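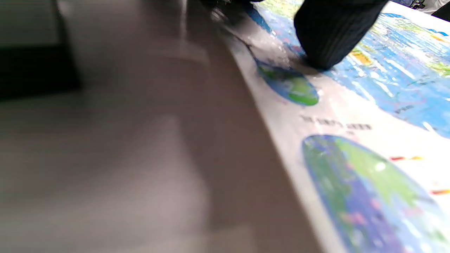 Fig. 1. The map poster on a gray surface.

Geography Project Report: Do People Know Which Climate Zone They Live In?
By Si-woo Ham
08/08/2024

I got the idea for this project from my aunt, who moved from Catov to Horlow and complained for a whole year that the weather was "wrong." The two towns are in the same climate zone! So I started wondering if most people have any idea what zone they live in, or if they just go by how last winter felt.

I wrote a short survey with 4 questions and handed it out at the Grewal library and at my school. I got 60 sheets back, which made me really happy (my teacher told me to expect half that). The first question asked people to name their zone, and the others were about rain, summer heat, and where they learned it all.
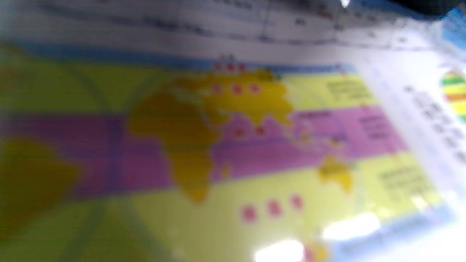
Only 20 people got the first question right. A lot of the rest wrote "tropical" if they hate summer and "cold" if they hate winter, and one man wrote "damp," and I kind of see his point. People who garden did much better than everyone else, even the ones who said they never liked geography in school.

The rain question was my favorite. The yearly total at the Prestudari weather station is 886 millimeters, and I asked people to guess it. The guesses were all over the place, and a few people answered in inches without saying so, so I had to throw those out. Next time I'd print the unit right next to the blank.

I also wish I had asked how long each person has lived here. My aunt filled one out too. She got the zone right, but she still says Horlow is colder.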